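Cable dress rules for bin picking cells, what do you enforce?
Forum: Cell Integration > Standards and Practice

plitau_cell4
21st May
We are rewriting our bench rules for pick cells and I am stuck on the external cable section. Current draft:

1. Service loop at every joint the cable crosses, sized at full wrist rotation.
2. No loop may hang below the gripper mounting face.
3. Inspect jacket and ties every 40 operating hours. Log it.
4. Fixed bin, clamped or bolted. No loose bins.

Rule 2 is the one people argue with. On a deep bin the arm reaches over the wall and the lower bundle ends up lower than the gripper mount whatever you do.

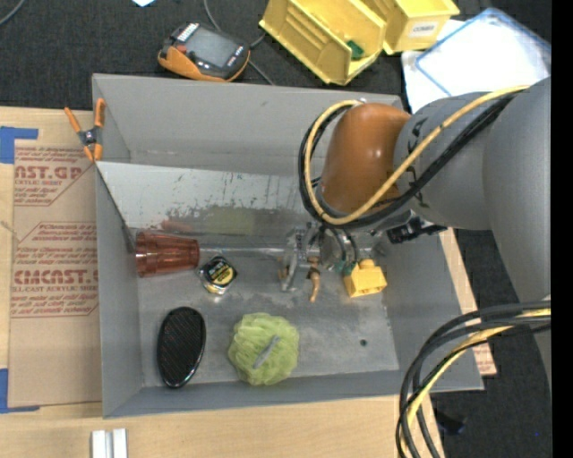
My worry is the bin rim. Thin walls are hard on a jacket, and the damage starts on the inside of the bend, where a quick look misses it. I would like to keep rule 2 and allow a written exception per cell.

Wultivow
Drop rule 2 and replace it with a clearance rule. We use 20 mm minimum between any cable and any fixed edge, checked at the four corners of the bin with the gripper at its lowest pick height. Height relative to the flange tells you nothing about contact.

goma_tech
Disagree with Wultivow. Clearance at four corners is a static check. Cables swing when the arm decelerates. We had a cell pass that check in April and still wear through a jacket after 446 hours. Edge trim on the rim is cheap and should be mandatory.

Wultivow
Then check it at production speed. Trim comes off, and after that you have a rule that depends on a strip of rubber.

valderrama_ops
Two points on the draft.

Rule 4 needs more detail. A single spring clamp holds a bin against a nudge. It does not hold against a gripper catching the wall. For test work at reduced speed I accept it. For anything unattended I want a positive stop on two sides.

You also have nothing on the area outside the bin. Our rule is that the bench within arm reach is clear of handheld devices, spare trays and sheet stock before the arm is enabled. It gets ignored more than any other rule we have.

plitau_cell4
Agreed on rule 4, I will split it into attended and unattended. The clear bench rule I can write, but on a shared bench I doubt it holds. Do you mark the reach envelope?

valderrama_ops
Yes, tape on the bench top. Re-mark when the base moves.

goma_tech
Mixed bins also need their own line for rigid items lying along the wall. Out of 111 logged stops on one cell, more than 20 were fingers closing on a part and the wall together. Add a wall offset for the grasp planner.

plitau_cell4
Offset goes in. Rule 2 becomes clearance measured at production speed, trim optional. I'll post the revised draft in this thread.

goma_tech
I'd still make the trim mandatory.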